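Plirnell set to move for Dustville winger Pimentel
20 April 2021

I've been hearing this one for weeks and I can finally say it out loud: Plirnell want Emerson Pimentel, and they want him signed before pre-season starts. Dustville fans, I'm sorry, I know you've only just got used to having a left winger who can cross a ball!

Pimentel has six goals this season and has started 26 league games, most of them on the left, though he did that odd month up front in March when everyone else was injured. He's out of contract next summer, so this is the last window in which Dustville can ask for proper money. I'm told talks over a new deal stalled before Easter and haven't been picked up again.

Plirnell's manager, Manikandan Unnithan, was asked about him after training and didn't exactly bat it away. "He's a good player and he belongs to another club," he said, then grinned and asked if anyone had a question about Saturday's team. Make of that what you will (I've made quite a lot of it).

A red-capped bottle of pop, a mini fridge and a few artificial flowers are as close as I get to the glamour of the transfer window.

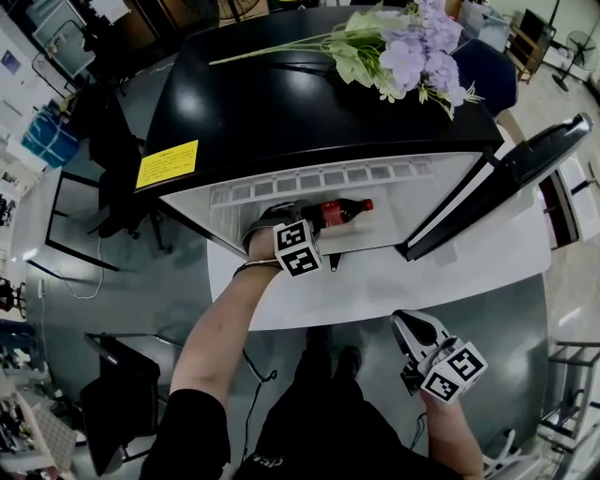

What happens next

Peng are keen too, or they were in the winter, when they had a bid turned down. My feeling is they'll come back with a bit more, but Plirnell can offer him a higher division and that usually settles it. They could do with him as well. They've looked so narrow lately, and the full-backs are worn out from doing all the running.

Dustville would rather sort it early and get a replacement in, and who can blame them? Season tickets go on sale next month and they're hoping to shift 4,000 of them, a hard sell if your best player is posing with someone else's scarf.

Pimentel himself has kept quiet. He's expected to start at home to Flastia this weekend, and I'll be there with my flask.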